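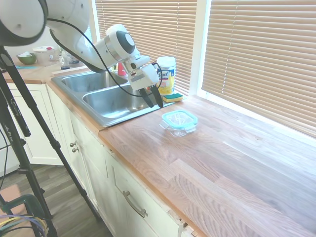
Halonen kitchen back in use, with new rules for the sink

The shared kitchen at Halonen reopened this month after the counter work, and the sink is the first thing people are talking about. Water is on, the wood has been oiled, the drawers are back in. Coffee from 7 a.m. as before.

Quick rundown for anyone who missed the notice on the door.

What got done

The butcher-block counter was sanded and oiled over the May break. It was last done four years ago and had gone gray by the faucet, with a couple of black rings where somebody left a cast iron pan. Those are gone. Henk Van Acker did the sanding, three grits, and put on two coats of oil with a night between them. Total bill came to 1333, oil and sandpaper included, which is under what was set aside. The rest goes to the dishwasher fund, now at 500.

The sink itself stays. Same double basin, stainless, no replacement. There was talk of a single deep one but the quote was silly and most people voted to keep two. The drains were taken apart and cleaned and the seal around the rim was redone.

Cabinets not painted this round. The chip on the drawer edge is on the list, so is the white paint generally, but paint wants a dry week with the kitchen closed and there wasn't one. Probably fall.

"The wood was the urgent bit," Van Acker said. "Another winter of standing water and we would have been cutting out boards."

The sink rules

Short list, agreed at the house meeting. Vilja Pesonen typed it up and it will be taped inside the tall cabinet door once the laminator is found.

Wash in the bigger basin, rinse in the other. Don't leave things to soak overnight in either one.

Wipe the counter dry after you wash up. Dry, not damp. The oil needs a while to harden fully and puddles will mark it.

No hot pans straight on the wood. Trivets are in the wide drawer.

Disinfecting wipes are for the sink, the faucet and the handles. The Lysol canister lives by the window, to the right of the sink, please put it back there. Keep the wipes off the oiled wood. Soap and water on a well wrung sponge is fine for the counter.

Sponge gets changed weekly. Spares are under the sink in the Udetti bag. If it smells, don't wait for the week to be up, just bin it.

Bottle caps go in the metal recycling. They keep ending up behind the sink and one went down the drain last winter, which is how we all learned what a call-out costs (200, before he even opened his toolbox).

Food containers

Biggest argument of the meeting, took longer than the counter did. Containers left out on the counter at closing used to go straight in the trash on Fridge Day. From now on anything left out gets moved to the bottom shelf of the fridge with a note on it, and is emptied the next morning. The container gets washed and kept. The glass ones with the snap-lock lids are not cheap and people were rightly annoyed about losing them.

Put your name on yours. Masking tape and a marker are in the top drawer. Tape on the glass, not the lid, lids get swapped all the time and then there are three people looking for one teal lid.

Around 200 people have a key fob for the building but only a small part of them use the kitchen daily, so most of the unclaimed stuff should find its owner pretty fast. Should.

Teemu Salminen asked if the same goes for plastic tubs. It does, unless they're cracked or stained past saving.

Oil smell

A few people have asked. It's normal and it fades, the window is being opened mornings and evenings to help it along. Anyone with a sensitive nose can use the small kitchenette on the Vitis floor till the end of the month, code is the same as the front door. There's a kettle and a microwave up there, no oven.

If a water drop goes flat and soaks in instead of beading up, tell Van Acker. That means the spot needs another coat. So far there's one patch he wants to redo, along the front edge where everybody leans. He'll do it after hours and leave a note on it, please don't put bags down there that evening.

Drawers and handles

The bar pulls were taken off for the sanding and have all gone back on. One screw was stripped and has been replaced with a slightly longer one, so if the wide drawer feels diferent, that's why. Knobs were only tightened. Let us know if any of them start to turn loose again.

Contents of the drawers went into boxes during the work and didn't all come back in the same order. Big utensils now in the wide one along with the trivets. Cutlery where it was. The good scissors are missing, brown handles, if you borrowed them no questions asked.

Still to come

New hinges for the corner cabinet, ordered from Drarnora, delivery late. Ruaridh Kinnear is chasing them and hopes to have something by next week but has said that before.

A drying rack. The old one rusted through and left marks on the wood so it wasn't put back. Until there's a new one, dry by hand and put away, towels are on the hook. Suggestions for a rack that fits beside the sink and doesn't drip on the counter go to Anneli Nurmi, with measurements please, not just links.

A proper light over the sink was also raised. Daylight's fine there with the window but it gets murky after supper. No decision, no money this time round either. Will come back at the next meeting.

Cleaning rota is up from tonight, same groups as in spring. Two swaps have allready been asked for, write yours in pencil on the sheet and get the other person to initial it. Sheet is by the fridge.

Kitchen hours 7 a.m. to 10 p.m., no change.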